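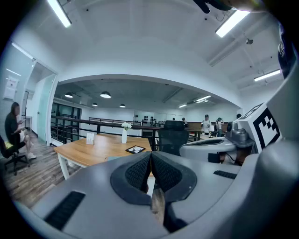
Grey gripper and white gripper at the oak-coloured table, mezzanine level.

June 11, 2024

Equipment planning, mostly, with a bit of grumbling. I promised Ustyna I would write down where we have got to with the order before it all slides out of my head, so this is me being good.

We have 2 quotes in for the next pair of hand-held grippers. Plodwood came back at 1262 for the pair, with finger pads but without the marker cubes, and Cletora are a touch dearer but put the cubes in and will print them to our pattern. I was all for Plodwood until Severyn reminded me how long we spent in February gluing our own markers on straight (and then peeling them off, and then gluing them on again!), so I am now leaning the other way and feeling rather sheepish about it.

Things I'd like settled before anyone signs anything:

Spare pads. The dotted ones grip beautifully and I don't want to go back to smooth, but neither quote says what a replacement set costs. Have written to both firms. Krajewska used to sell pads by the sheet, so it's worth a phone call as well.

Shell vents. Can the slotted grille come off without taking the whole casing apart? It matters to me more than it seems to matter to anybody else, as I'm the one with the small screwdriver.

Where they'll live. Up on the mezzanine is lovely for light, and the table with the white legs is a good height, but I don't fancy carrying cases up and down every day. Ustyna has asked for a lockable cupboard near the railing. No price yet, so I've left that line of the budget blank and put a question mark by it.

Delivery. Iralport do the freight for both firms and want a named person to sign. Put Severyn down, he's in earliest.

I know the sensible thing would be to borrow one for a fortnight first, and I did ask Cletora very nicely. Waiting to hear. If they say yes we hold the order until it's been round everyone's hands, and if they say no I'll take both quotes to Ustyna and we'll pick one over a cup of tea.

Still to do: charger prices, and find the old pad receipts (blue folder, I think, or Severyn's drawer).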